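# prullby

A small command-line tool that turns the Breden household chore list into something people will argue with in writing.

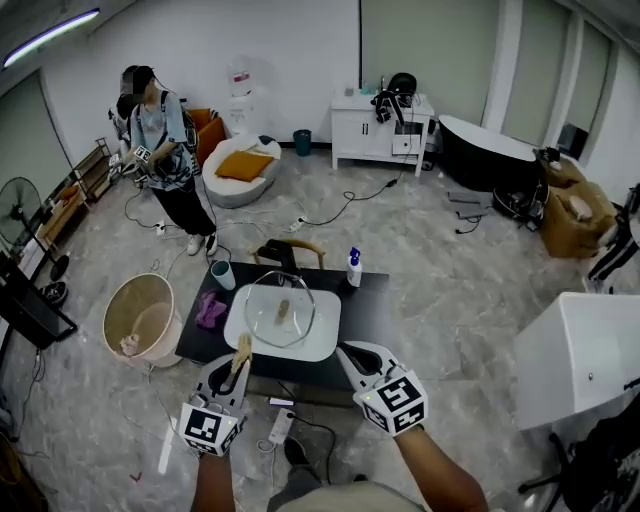 It reads `chores.txt`, deals the jobs out for the week and prints a table. Dishes count double. Descaling the kettle counts as a favor.

## Use

```
prullby deal --people 4
prullby swap anqi yuxi
```

`swap` needs a yes from both sides. Zhenhua Deng found a way around this in November and has been on bathroom duty ever since.

## Known problems

- Handles up to 17 chores. Past that it quits, and I sympathize.
- Two people called Anqi (Pan and Xia) share one login. They say it's fine.
- `--fair` is slow and changes very little.

## Changes

**2022-06-09**: "wipe counter" and "wipe counter properly" are now one chore.

Patches go to Shahzad Durrani. Complaints go on the fridge.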